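Against the Clean Bench

Home robot builds get reviewed on the arm. Payload, reach, repeatability, the price of the servos. Almost nothing gets written about the surface under the arm, and I think that is the wrong way to spend attention and money. In a shared workshop the table decides more of your results than the actuator does.

My own setup is ordinary. The gripper is a Drititz two-finger kit, driven by a Stalik controller board, and it lives in a bay at the Mofokeng workshop that I share with other members. I have 13 months in it and $2,680, of which $900 went to a motor upgrade in January that I now regard as a mistake. The new motors cut positioning error at the fingertip by an amount I could measure with a dial indicator and could not find in the task results. Grasp failures stayed where they were.

The failures were on the pads and the table. Finger pads pick up dust, and dusty rubber slips on polished metal at a grip force that would hold on a fresh pad. Wiping both pads before each session did more for me than the motors did. It takes a lint-free cloth and two minutes. I have not seen it listed as a step in any build guide I own, including the Skaltari one, which runs to several chapters on torque tuning.
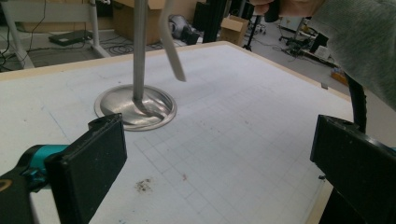 Gripper over the gridded table, steel dish at left. Note the dust on the left pad.

The grid is the second cheap item. A faint printed grid lets you put an object back in the same place between attempts by eye, with no fixture. It also makes bad calibration obvious, because an offset of half a square shows up long before it shows up in a log file. Print it pale. A high-contrast grid confused my edge detection and had to be replaced.

There is a fair objection. A controlled surface can hide weakness in the software, and a machine that works only on a wiped table is not much use in a kitchen. I accept that for a finished product. For a build in progress it gets the order wrong. If the pads, the lighting and the object position all drift at once, a failed grasp carries no information, and you will tune gains against dirt. Hold those still first, then let them vary one at a time and write down which one you changed.

Nor does this require a tidy room. The floor around my bay is boxes and cable, and that has cost me nothing except the occasional search for an adapter. Cable near the fingers is a different matter - a stiff one loads the wrist and shifts its zero. Route that one first.

So my advice to anyone about to order better motors is to leave the order in the cart for a week. Clean the pads, print the grid, log the failures by cause. If the log still points at the motors, buy them.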